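Trindora Sofa Bed: Set-up and Care Guide
Section 3: Placing the sofa and preparing it for first use
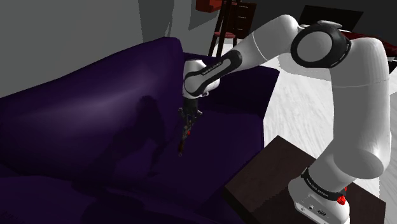

Ehsan Karimi asks that every household read the part on doorways before the delivery is booked, as most of the enquiries he answers concern sofas that have arrived at a property and cannot be taken inside. The part in question is 3.1. It applies to all Trindora models, including those supplied with the Pluvmont mattress.

September edition. Prepared by Zohreh Salehi, Product Information, Clekano Furnishings

We use cookies to remember your region and language. You may change your settings at any time.

3.1 Before delivery

1. Measure the width of every doorway, landing and passage between the street and the room. Measure with the door open, from the face of the door to the opposite frame.
2. The narrowest point must be no less than 821 mm. If it is less, contact Clekano before delivery so that the split frame can be supplied.
3. Measure the height of any stairwell at the turn. A sofa carried upright needs more height at the turn than it does on the flight.
4. Remove loose rugs and low lamps along the route.

Note: Internal doors may be lifted from their hinges to gain extra width. Our delivery staff are not permitted to do this on the customer's behalf.

3.2 Choosing the position

1. Leave a clear space of 300 mm between the back of the sofa and any radiator.
2. Leave enough room in front for the bed to open fully. The open length for each model is given in Section 2.
3. Keep the sofa out of strong, direct sunlight. Darker covers fade unevenly if one arm receives more light than the other.
4. Check that the floor is level. Where it is not, turn the adjustable foot at the low corner until the sofa no longer rocks.

CAUTION: Do not drag the sofa. The feet are fixed for downward load only and may break away from the frame. Two adults should lift it by the base rail. The arms must not be used as handles.

3.3 Removing the packing

1. Cut the outer straps with blunt-ended scissors. Do not use a knife, which may mark the fabric.
2. Take off the outer film and the corner boards. Keep the boards for at least 29 days in case the sofa has to be returned.
3. Open the seat and remove the transport block from beneath the folding frame. The block is marked with an orange label.
4. Take the spare feet and the hex key from the cloth bag tied to the base rail.

WARNING: Plastic film can cause suffocation. Keep it away from babies, children and pets, and dispose of it as soon as the sofa has been unpacked.

3.4 Opening the bed for the first time

1. Lift off the seat cushions and set them to one side.
2. Grip the centre strap and pull upwards until the frame clears the base.
3. Draw the frame towards you in one steady movement. Some stiffness is normal during the first few uses.
4. Lower the front legs to the floor. Both must be fully down before anyone sits or lies on the bed.
5. Unfold the mattress and allow it to air for three hours with a window open.

CAUTION: Keep hands clear of the side hinges. Children should not open or close the bed.

Note: A slight smell of new foam may be noticed at first. It fades with airing and does not indicate a fault.

3.5 Fitting the Kazemi cover

The Kazemi cover is sold separately and fits the two-seat and three-seat models.

1. Find the seam marked L and place it over the left arm, as seen when seated.
2. Pull the cover across the back and down over the right arm.
3. Push the foam rods into the gap behind the seat.
4. Fasten the tapes beneath the base rail.

The cover may be washed at 30 degrees and should be dried flat. Refit it only when it is fully dry. Washing instructions for the cushion covers are given in Section 4.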